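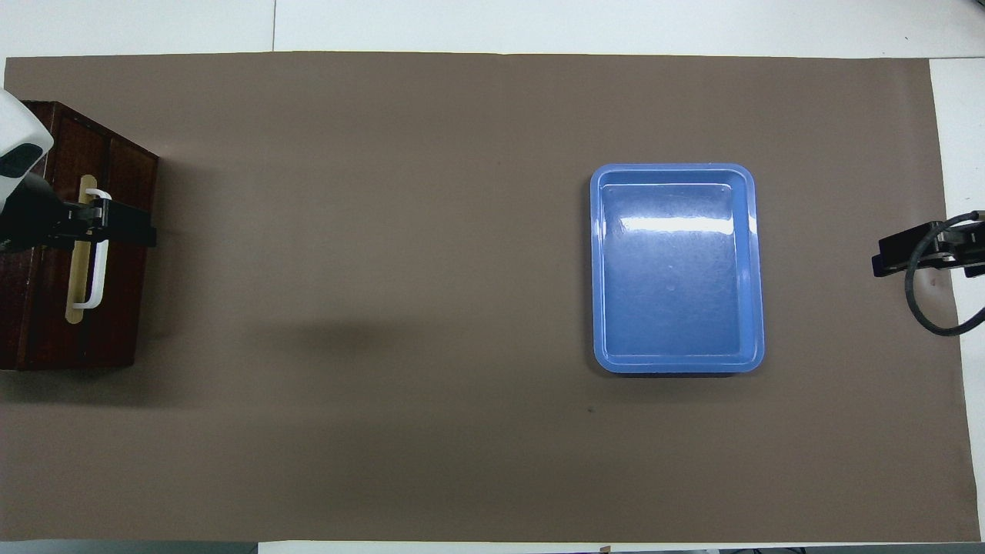 I have been putting off the small boxes for most of the year. The big furniture got done first, then the shelves, and what was left over was a pile of things with lids and doors that I use every week and never think about until a knob comes off in my hand.

The dark reddish-brown one is my favorite. I bought it in Astgate for 50 dollars, which was too much, but the panels still had their varnish and the grooves were clean. What it didn't have was any decent way to get hold of it. The original pull was gone before I got it and left two ragged holes and a scar in the finish. For a while I used a loop of string. It worked, but I was tired of looking at it.

My first plan was to fill the holes and drill new ones. I tried that on a scrap and the filler never matched, no matter what I mixed into it. So I went with a backing plate instead, a long strip of pale wood with the ends rounded over. It covers the damage completely and it gives the screws something fresh to bite into. I cut it with a coping saw, sanded it to 220 and stopped there. I thought about staining it to match the box and decided against it. A near match always looks like a mistake to me, and the light wood next to the dark looks like I meant it.

The handle is a white curved one, a long bar with bent ends, mounted upright. I had ordered a brass one from Dahlgren first. It was a nice handle but it was too heavy for a box this size, and the price with shipping was silly. The white one came out of a drawer of leftovers from the kitchen, so it cost me nothing.

A few notes for anyone doing the same job:

Dry fit everything before you glue. I had the plate a hair crooked the first time and only caught it when I stood back.

Use shorter screws than you think. The ones that came with the handle would have gone right through.

Put something down on the table. I use a big taupe mat that covers nearly the whole top. It is matte and easy on the eyes, and varnish doesn't scratch when you slide a box across it. My white table has enough marks already.

Wait overnight before pulling on anything. I didn't wait with the last box and had to redo it in August.

The varnish I left alone except for a wipe with a barely damp cloth and a little paste wax. It shines more than I would choose for myself, but it is in good shape and I am not going to strip a finish that is holding up.

Next is the pine one with the split lid. I need clamps for that, and mine are still at my sister's house.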